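Home Tasters Wanted for the Small Fruit Study

Sustano is looking for 80 people who like to eat fruit at home and don't mind telling us about it. If you are the sort of person who buys a bag of mandarins on the way back from work, means to share them, and finds three left by bedtime, then you are very much the sort of person we would like to hear from!

We are a small kitchen and tasting room on the upper floor of the old Akden building, and for several years now we have been asking ordinary eaters what they think of ordinary food. Our last study was on bread, and it brought in 2,169 filled-in tasting cards, a good many of them with butter on the corners, and we read every one. This time the subject is small fruit, by which we mean anything you can pick up and finish in a few bites: mandarins, kiwis, plums, apricots, grapes, and also cherry tomatoes, which half of our readers will say belong in the salad drawer. (We have had that argument many times in the office and we are happy to have it again with you.)

What we want to learn is fairly simple. Fruit gets tasted in bright rooms, in little paper cups, by people sitting up straight, and then it gets eaten somewhere else entirely. We would like to know how it tastes where you really eat it — at the sink, in the car, on the porch with a book, in front of a movie with your feet up — and whether you peel, slice, rinse, chill or just bite.

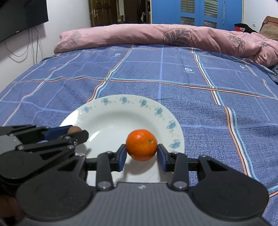
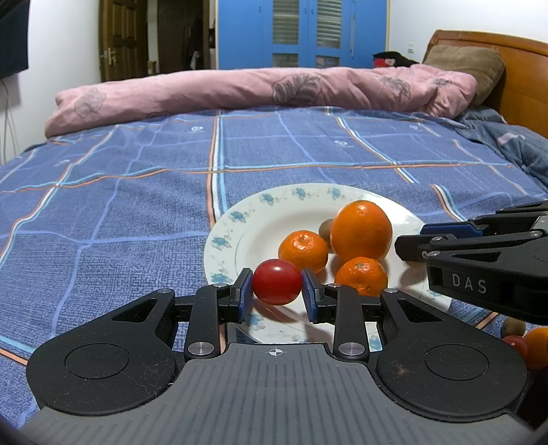
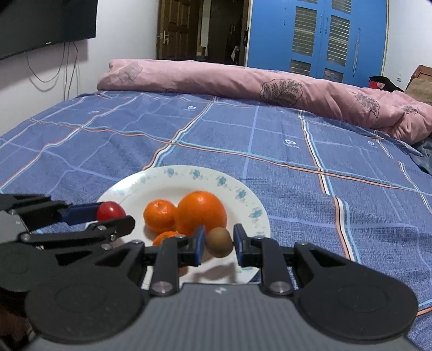
Taking part means tasting for 18 days, which sounds like a lot until you remember that you would probably be eating something on most of those days anyway. You pick up a box from us at the start and another at the halfway point, and each box holds enough fruit for one person with a little over for whoever is sitting next to you. Eat it whenever and wherever suits you. A white plate set down on the bed is every bit as good to us as a dining table, so please don't tidy up your habits on our account. Once a day you fill in a card, front and back, with a few boxes to check and plenty of room to ramble. We love the ones that ramble. One lady in the bread study wrote us a whole page about her grandmother's toaster, and it is still pinned up over the coffee machine.

You don't need any training or a fine palate, and you don't need to know the names of varieties. You do need to be 18 or older, to live close enough to collect your boxes in person, and to be free of any allergy to fresh fruit or tomatoes. If you take medicine that doesn't mix well with certain fruits, please check with your doctor before you write to us. Couples and roommates are welcome to sign up together, but each person fills in their own card, and we ask you not to compare answers until the cards are in the envelope. It's harder than it sounds, we know.

As a thank-you, everyone who completes the study receives $203, paid by check once your last card has come back, and you keep the plate and the little paring knife that come with the first box. If life gets in the way and you have to stop early, send us whatever cards you have and we will pay you for those days.

We are also looking for one part-time helper in the tasting room for the length of the study, to pack boxes, greet people at pickup and type up cards. The hours are mostly afternoons. Clear typing, patience with other people's handwriting and a friendly way at the door matter more to us than experience. There is some lifting, and there are stairs.

To apply for either one, write a short note to Notburga Imhof, Small Fruit Study, at the Sustano front desk, or drop it in the green box downstairs by 11/24/22. Tell us your name, how best to reach you, which fruit you eat most and where you usually are when you eat it. If it's the helper job you want, please put "Helper" at the top and add a few lines on what you have done before. Notburga answers every note herself, so give her a little time. Results will be shared with all tasters in May, at an open evening with more fruit than anyone could need.

Recent notices
Bread study: what your cards told us
Sturnar Hall seeks weekend ushers
Soup tasters, thank you and goodbye for now
Ranjbar Bakery: early morning counter help
Directions to the tasting room and where to park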